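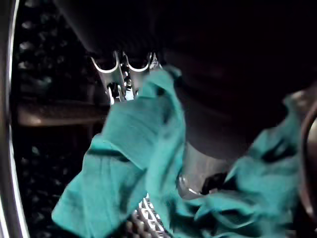
4.2 Controller comparison on drum unloading

We compared two wrist controllers, Pivar and Stirnel, on the unloading task at the Plamstead site. The arm, hand and wrist camera were the same for both. Each controller was given 40 pulls from the drum, and the start pose was reset by hand between pulls. A pull was scored as complete when the whole garment had cleared the rim and been let go over the basket.

Pivar completed 38 pulls. Stirnel failed on five, all of them during the lift. Figure 6a shows the stage that gave the most trouble: the cloth is pinched at one end and the rest still hangs in folds beside the perforated drum wall and a baffle. Dark parts of the arm take up much of the upper view here, so the grasp point was tracked from the fingertips alone. Stirnel relies on a wider patch of cloth and lost track more often when the arm shaded it.

Release was less demanding. The basket rim is white against grey carpet and both controllers found it without retuning. Reflections from nearby glass gave a few false edges in the Stirnel log, none of which changed the path. Mean time per pull was 83 s for Pivar; Stirnel was slower, mainly through repeated grasps.

Figure 6. Wrist camera views. (a) Teal cloth held between two metal fingers and drawn upward at the drum. (b) Three fingers with dark tips above the perforated white basket, sleeved arm at top and right.

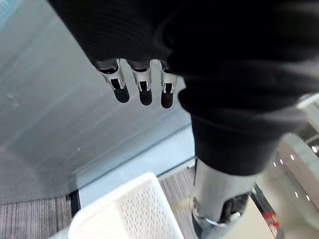
4.3 Limits of the comparison

The Pelletier force limit was left at its November setting for both controllers. A higher limit may favour Stirnel on heavier loads, which we did not test.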